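24th December

**Cliseo tableware lending shelf opens to every household in Rivadeneyra**

RIVADENEYRA - Anyone planning a big meal in Rivadeneyra can now borrow the plates for it. The Cliseo lending shelf, which started in August as a trial for residents of Zerkier Street, is open to the whole town from today, with 2,000 pieces of tableware ready to go out.

The idea is simple and we are very happy with how well people have taken to it. You reserve a set online, pick it up from the Hidance building on Zerkier Street, use it for up to five days and bring it back rinsed. Borrowing is free. A refundable deposit of $40 covers a set of any size, and one chipped plate won't cost you any of it (we expect a few chips - these are plates, and they're meant to be eaten from).

During the trial, 200 households borrowed from the shelf. They used it for birthdays, a christening lunch, several very large pots of soup and at least one wedding breakfast in a garage. Many came back a second time, and a good number asked for the same color they'd had before. Plain round plates went out far more often than anything else, so we've bought more of them for the opening, along with extra serving bowls and a stack of small dishes for olives, dips and cake.

Everything on the shelf is sorted by color and shape, so a table for a crowd can match without anyone having to buy a thing. Mixed sets are available too, and they look wonderful on a long table! Glasses and flatware are not part of the shelf yet. We hope to add flatware next.

Borrowers get a short card with each set, covering stacking, washing and how to carry a full crate without hurting your back. It also has a few notes on serving, such as putting the plate down before the food comes to the table and leaving some clear space near the rim.
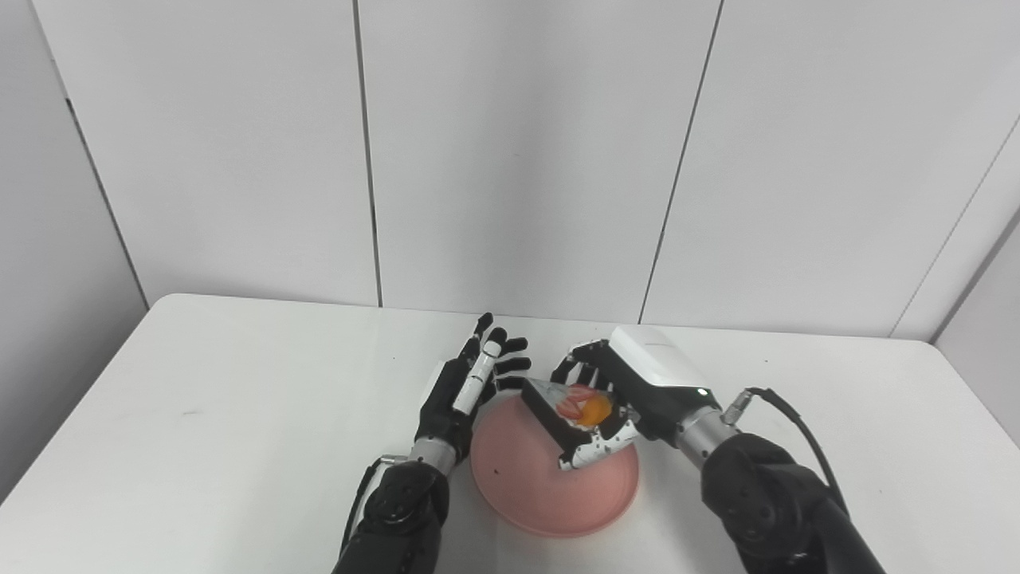 One borrower from the August trial wrote to us that she used to serve on paper plates whenever more than six people came over, and that the meal felt slower and nicer with real ones - her guests stayed until late and helped with the dishes.

The shelf is open for pickups and returns on weekday afternoons. Sets for New Year's meals can be reserved now through the Cliseo page, and larger orders should be placed at least five days ahead.

**Press contact:** Cliseo, Hidance building, Zerkier Street, Rivadeneyra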